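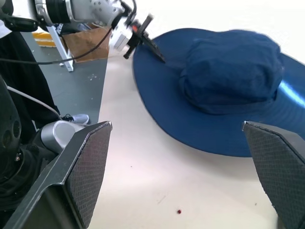 Figure 3. Wrist view from the near arm during the hat task. The second gripper is above the brim of a navy bucket hat lying on the white tabletop.

4.2 The Hat Task

The third task set for the student teams was handling a soft hat with two arms. The first two tasks, stacking cups and moving a rigid tray, had been chosen so that a team could finish them with fixed waypoints. The hat task could not be finished that way. A hat changes shape each time it is put down, and a grip that works on one trial may close on air in the next. We wanted a task that would push the teams to use their camera views during the motion as well as before it.

The rules were short. The hat starts flat on the table. Both grippers must take hold of the brim, lift the hat clear of the surface, and set it down on the other side of a line marked on the team's setup sheet. A trial ends when the hat is released or after 90 seconds. A team may not touch the hat or the arms once a trial has begun, and the operator calls out the end of each stage so that the recorder can write it down.

Each team drove the arms through Plander, the control program written for the course. Plander shows the wrist views of both arms next to each other and lets the operator save a pose, replay it, or take over by hand at any point. The wrist views were the main source of information in this task. As Figure 3 shows, the near arm's own fingers take up a good part of the view, with bare tabletop between them and the brim beyond, and the operator has to judge from this how far the fingers are from the cloth. Several students said this was harder than they had expected. The brim is dark and so are the finger pads, and in the first sessions the operators often closed the gripper too early.

Teams handled this in different ways. The team led by Mackenzie Girard, which named its project Zevel, used the far arm as a pointer. They brought its gripper over the brim first and left it there, then used it as a reference while they moved the near arm. Only when both grippers were in place did they close either one. This was slow, but it gave the operator something with a known position to look at in the near view. The Reretti team did the opposite. They closed the near gripper first, pulled the brim slightly toward the base, and then moved in with the far arm while the cloth was held. Their trials were shorter when the first grip was good – and usually lost when it was not.

In all, 200 trials were logged between the start of February and March 17, 2018. Of these, 49 were stopped early for reasons that had nothing to do with the hat, mostly lost connections and saved poses that had been overwritten by another group. We leave those out of the discussion. In the trials that remain, the most common failure was a grip on the brim by one arm only. The hat then swung from the single gripper and the second arm had no edge to aim for. The next most common was a fold. One gripper would push the brim down instead of taking it, and the cloth doubled under the finger.

We changed one thing partway through. At first the teams could lower the grippers at any speed they liked. Rhonda Sawatzky, who supervised the lab sessions, asked that the last part of the descent be limited to a slow setting, and we added this to Plander as a default. The students complained about it for a week or so and then stopped turning it off. Folds became less frequent after the change, but the teams were also getting more practice, and we cannot separate the two effects with the data we have.

Lighting was a smaller problem that we did not plan for. The tabletop and the area behind it can appear very bright in the wrist views, and the edge of the brim can pick up a highlight as well. The Penner team tried to find the brim with a simple brightness threshold, and their method mistook this highlight for the table. They moved to tracing the seam near the outer rim, which gave a steadier line, though it failed whenever the brim was creased. Their notes give 45 trials with the seam method, the longest run of any one method in the course.

The written reports suggest that students learned more about planning from this task than from the first two. Most reports on the cup task describe the final program and little else. Reports on the hat task describe the order of the moves, why it was changed, and what the operator could and could not see at each stage. We return to these reports in Section 5, where we compare them with the answers to the end-of-course survey.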